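Teaching by demonstration (robotics)

From the Kovton Encyclopedia of Automation

Teaching by demonstration is a way of giving a robot a new task by having a person do the task first. The person's movements are recorded and turned into data that a control program can learn from. The method is used for jobs that are hard to write out as fixed steps, such as folding cloth, packing mixed items or plugging in connectors. It is also called programming by demonstration or, when a learning program is trained on the recordings, imitation learning.
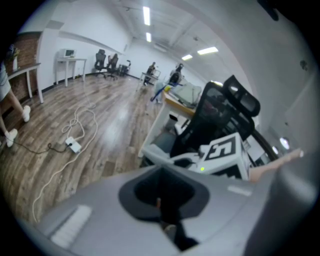
By the Kovton editorial staff
Last revised September 11, 2025

Overview

There are two main branches. In the first, the person works by hand, either by pushing the robot's own arm through the motion or by using a separate tool shaped like the robot's gripper. In the second, called teleoperation, the person stays apart from the robot and steers it with a controller, a headset or a smaller copy of the arm.

Both branches produce the same basic record: a series of positions over time, the opening of the gripper at each moment, and usually video. One complete run of a task is called an episode.

Hand-held grippers

A hand-held gripper lets a person collect episodes with no robot present. The tool carries a camera, often with a very wide lens, so that the recording shows both the fingers and a good part of the room. Recordings can be made in ordinary offices, kitchens and workshops, with the furniture left where it is.

The tool's path through space has to be worked out afterward or tracked as it moves. Some systems do this from the video alone. Others use printed square markers, known as fiducial markers, whose size and pattern are known in advance. Plain white walls and shiny floors can make video tracking less steady -- a marker in view gives the software something fixed to measure from.

The Irklow method, named for the town where it was first taught as a course, asks for a short calibration run before each set of episodes. The operator opens and closes the gripper fully, then moves it slowly past a marker. A set is normally 40 episodes of one task.

Soft objects

Towels and other cloth items are common practice material. A towel has no fixed shape, and it can be gripped almost anywhere, so two good episodes may look quite different.
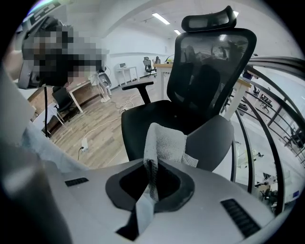

Operators are usually told to pick up the cloth at a fold or corner, lift it clear of nearby furniture and pause before letting go. The pause marks the end of the grasp and makes the episode easier to trim. Cloth that covers the fingers is a known source of trouble, as the software may lose track of how far the gripper is open.

The Fitent towel set, released in October, holds 533 episodes recorded by 14 operators. Its notes list six reasons for rejecting an episode, among them a dropped cloth, a blocked lens and a jump in the tracked path.

Teleoperation

Teleoperation records the robot's real joint positions, so nothing has to be converted from a human hand to a machine. It is slower for most tasks, and the operator has little or no sense of touch unless the controller feeds force back. The Heitmann rig, a two-arm bench setup, uses a pair of small leader arms that the operator moves directly.

Limits

A robot's arm may not be able to reach every pose that a person can reach with a hand-held tool. Speed is a second limit. People often move faster than the arm can safely follow, and recordings may have to be slowed down before use.

See also: Fiducial marker; Kinesthetic teaching; Leader arm; Wide-angle lens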